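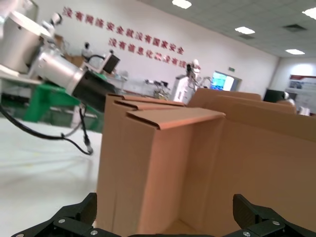

The Hirnthorpe gripper is a parallel two-finger gripper for small arms, built from printed parts, one servo and a camera at the wrist. The design files are kept by Rhodri Pugh and are free to use and change. Most questions we get come from people who have printed the parts and are stuck on assembly, wiring or calibration, so the answers are sorted in that order. The wrist camera is mounted low, so both fingers stay in view at the bottom of the picture with the dark base between them, and a large object such as an open cardboard box fills most of what is left. Several answers further down depend on that view.

Last edited 11 Sep 2020. It applies to version 2 of the gripper unless an answer says otherwise.

## Parts and printing

**Which arm do I need?**

Any arm that can carry the gripper plus the load at full reach. The gripper with servo and camera weighs 400 g. Subtract that from the rated payload of your arm first. If the remainder is close to zero, the arm will still move in test mode and then fault on the first real pick.

**Does it fit my wrist flange?**

The base uses the Van der Merwe bolt pattern. If your arm has something else, print the blank adapter plate and drill it to suit. Drill from the gripper side. The pilot marks are on that face only.

**What should I print the fingers in?**

Any plastic that does not go brittle at the screw holes. Test one finger before printing the pair. Matte black is the best color for the vision scripts: glossy fingers pick up ceiling lights, and the edge finder then reports a finger tip where there is only a highlight. White and tan fingers work for gripping but are hard to separate from paper, cardboard and most tabletops.

**Why are the fingers faceted?**

Each flat prints without support in the orientation given in the file. The flats also give the edge finder straight lines to work with. The rounded fingers from version 1 had neither property and have been dropped. The old files are in the archive folder and will not bolt to the current base.

**Can I scale the fingers up?**

In length, yes. Width and the screw end must stay at 100 percent or the holes will miss the base. Longer fingers reduce the grip force at the tip in proportion and make any play in the base more visible. Recalibrate after every change of length.

**Left and right fingers look identical. Are they?**

No. The screw on the inner face is recessed on one and flush on the other. Check the letter printed inside the root of each finger before you clean up the parts. It is easy to sand off.

## Assembly

**In what order do the screws go in?**

1. Fit the base to the adapter plate, finger tight.
2. Fit the servo and connect it, but leave the horn off.
3. Power the servo and send it to center.
4. Fit the horn, then both fingers.
5. Close the fingers by hand and check that they meet on the centerline.
6. Tighten everything, base last.

Doing step 4 before step 3 is the most common mistake. The fingers will stop short on one side and no setting in software will correct it.

**How tight is tight?**

Use a short hex key held by the long end and stop when the head seats. The plastic creeps under load. Check the heads again after the first hour of running and once more the next time the arm is powered up.

**My fingers are not parallel when open. Is that a fault?**

A small splay at full opening is normal – the linkage has clearance so that it can close on parts that are not quite square. If the splay is still there when the fingers are closed on a flat bar, the base has warped. Reprint it with the bed warmer and leave it to cool on the plate.

## Wiring

**Which servo is supported?**

The Keltton K-23 is the one the base is drawn around. The number matters: the earlier Keltton cases have a different ear height and need a 2 mm shim. Other servos can be made to fit by editing the pocket in the source file. We do not keep a list of them.

**Where should the cable run?**

Along the outside of the forearm, with a loop at each joint large enough for full travel and no larger. Jog every joint to both limits with the motors off before you tie anything down. A cable that hangs free below the wrist will catch on box flaps, table edges and the other arm if you run two. An unused connector should be tied back as well, with tape over the tip if it is bare metal.

**Can the camera and the servo share a supply?**

They can share a ground. They should not share a supply. The servo draws enough current on closing to drop the camera off the bus, and the log will show a camera error when the cause is the servo.

**The camera disconnects only when the arm is stretched out.**

Replace the cable. It is too short or broken inside at a joint.

## Software and calibration

**What does the gripper run on?**

The Altari controller, with our settings file loaded. Set the port to 1592 on both the controller and the host. Earlier instructions left the port at its default, which clashed with the camera stream.

**How do I calibrate the opening?**

Run the calibration script with the gripper empty and pointing at something plain. The side of a cardboard box is good – large, even in color and free of shine. The script opens and closes the fingers, finds their inner edges in the camera picture and stores the result. A cluttered background does no harm in the upper half of the picture, which is masked out, but it must not show between the fingers.

**The script reports "edge not found."**

In order of likelihood:

- The camera has tilted and one finger is outside the picture. Both must be visible, left and right, at full opening.
- The exposure is on automatic. Lock it.
- A shiny screw head lies on the line the script is searching. Touch the head with a black marker, or move the search line in the settings file.
- The lens is dirty.

**Can it pick up an open box by the flap?**

Sometimes. A single flap bends before it takes the weight of the box. A folded edge with more than one layer holds better, but the depth estimate is poor there and the script may choose the near layer, the far layer or the gap. Approach from above, close at half speed and lift a short distance before you commit. For a full box, use two arms or a different tool.

**Can it reach into a box?**

Yes, if the walls clear the wrist as well as the fingers. The wrist is the wider of the two. Add 23 mm of clearance on each side to the wrist width and treat that as the smallest opening. Fold the flaps fully outward first. A flap that stands halfway up is likely to be struck by the camera, and the collision check only knows about the fingers.

**Does the gripper know when it has dropped something?**

No. It reports servo position and nothing else. If the fingers close further than the stored width of the object, the script raises a warning, and what happens next is up to your program.

## Shared workshops

**Is it safe to run with other people in the room?**

That depends on the arm far more than on the gripper. Keep the stop button within reach of whoever started the program, limit the speed for every new sequence and mark the full reach of the arm on the floor. A person at the next bench may be inside that reach without knowing it. Announce motion before you enable the motors.

**Two of us want to run arms side by side. Anything to watch for?**

Give each arm its own stand or bolt both to one that does not flex. Vibration from one arm shows up as blur in the other arm's wrist camera. Name the two controllers differently before they go on the same network. They ship with the same name, and commands will reach whichever one answers first.

**Can I leave it running overnight?**

No. The servo has no thermal cutoff.

## Changes

**How do I send in a fix?**

Send the edited source file along with the exported one and state which version you started from. Rhodri prints every proposed part before merging it, so expect a delay. Fixes to the settings file are quicker. Requests for a three-finger version have been received and are not planned for September.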